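Sick week, sort of

Quick one, I'm behind on everything. Started with a scratchy throat on the Wednesday bus back from Wurirville. By dinner I could not face dinner. So. Bed, tea, toast, repeat.

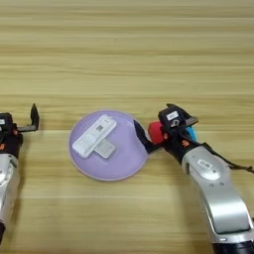 What I ate

Toast mostly. Then the lemon soup from the Olska cookbook, page 33, which takes one pot and no brain. Rice, broth, egg, lemon. I doubled the lemon. Do that. Reginald Park from downstairs left a bag of oranges on the mat and didn't knock, bless him.

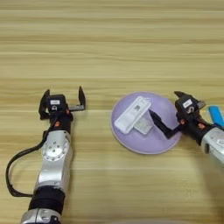 The soup keeps 2 days, tops, after that the rice drinks all the broth and you have a kind of pudding. I ate it anyway. Also crackers. Also a whole sleeve of mints, not proud of that one.

Sleep was bad. Up at 3, up at 5, reading old Dunleavy paperbacks with one eye open. The big one is 758 pages and I still dont know who the uncle is. Somebody's uncle. He has a boat.

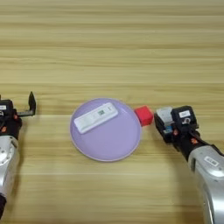

Got through most of it though, and started a jigsaw, 2000 pieces, all sky. Terrible choice for a headache. I have one corner and a lot of blue.

Tests are cheap at the pharmacy on our corner btw, and they let you order by phone, so I stocked up for the winter. Check the dates on the ones in your drawer, mine were ancient.

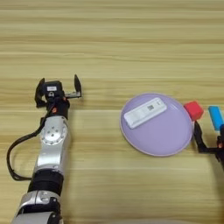
Next week

Back to the regular stuff I hope. I owe you the Zidico bike bag review, its half written. And the bread post, if I can taste bread agian by then. Send soup ideas, no mushrooms please.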